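Handheld demos vs teleop: our kettle results

grirkex_fan
Posted 9/3/20
We finally finished the comparison I kept promising! Same policy network, same training budget, two ways of collecting the demos. One set came from teleop on the arm, the other from people walking around with handheld grippers. We got 523 handheld demos in 6 days. Teleop took 9 days and gave us far fewer.

The part I love is how easily you can move to a new spot. Pick up the grippers, find a table, go — a kettle and a pot of yellow flowers are plenty to start with.

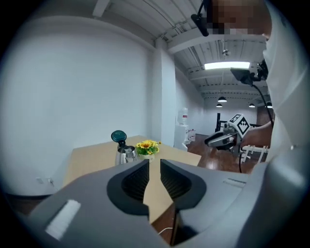 Valeriano Campos wondered whether the speed was worth much if the arm can't reach half the poses a person's wrist can. He'd seen the Siregar planner reject a lot of handheld paths.

grirkex_fan
Fair! We filter for reach before training and lose some. Even so, the handheld policy did better on kitchens it had never seen, and that made my week.

britby22
Not convinced. How many kitchens?

grirkex_fan
5. Small, I know. More coming.

britby22
Then I'd call it promising and stop there. Teleop still wins for anything with contact forces, IMO.

tenik_dev
I'm with britby on forces, but for pick and place I'd take the handheld data any day. Are you posting the filter code?

grirkex_fan
Yes, once I clean it up — it's ugly right now.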